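Posted in August by Merle Bolger
Filed under: Tables & Worktops / Pine

Heltstead worktable, pine top

Back in stock after a long gap, sorry to everyone who rang. Same table as before, same maker (Arkley), new batch of tops. Price is 191 with the legs, delivery extra, see the bottom.

Solid top, pale honey pine, boards joined along the length. Grain nice and visible. Knots too, small dark ones mostly, scattered about, and every top is different so please don't ask us to match the one your neighbour got. If you want a very plain one say so when you order and Marcelino will have a look through the stack. No promises.

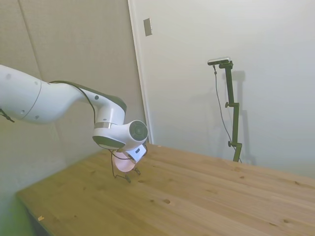
Finish is a matt oil, two coats. Not varnish. Takes a mark if you leave a mug on it, comes out again with fine paper and a bit more oil, go with the grain. We sell the oil in small tins, ask at the counter. Don't use anything with wax in it for the first month or so, it goes patchy.

Top is 37 mm thick which is more than the old one, so if you're buying it to stand next to an old Heltstead the heights will be slightly out. Adoración packs hers up with felt pads, works fine. Legs bolt on, 8 bolts, spanner in the bag. Takes about 15 minutes with two people, longer on your own and you will want a blanket on the floor.

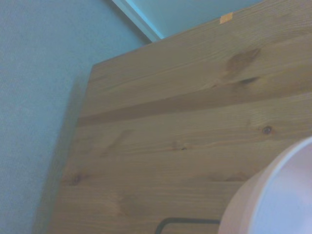 Colour varies board to board. Some come with a darker stripe or streak, some with a bigger knot and the grain swirling round it. That's pine, we don't count it as a fault and can't take returns for it. Splits or a loose knot is different, send us a photo and we'll swap the top. Pine also goes more yellow over time, quicker near a window. Move things round on it now and then or you get pale patches.

Good for a workshop, a hobby room, kitchen at a push. Clamps ok on the edge but put a scrap peice of wood under the jaw, its soft and it will dent. Wipe down with a damp cloth, no scrubbing pads.

Delivery from the Camgate shop only. Flat packed, kerbside. Upstairs by arrangement, speak to Satish before you order and not after please. Collections before 4pm.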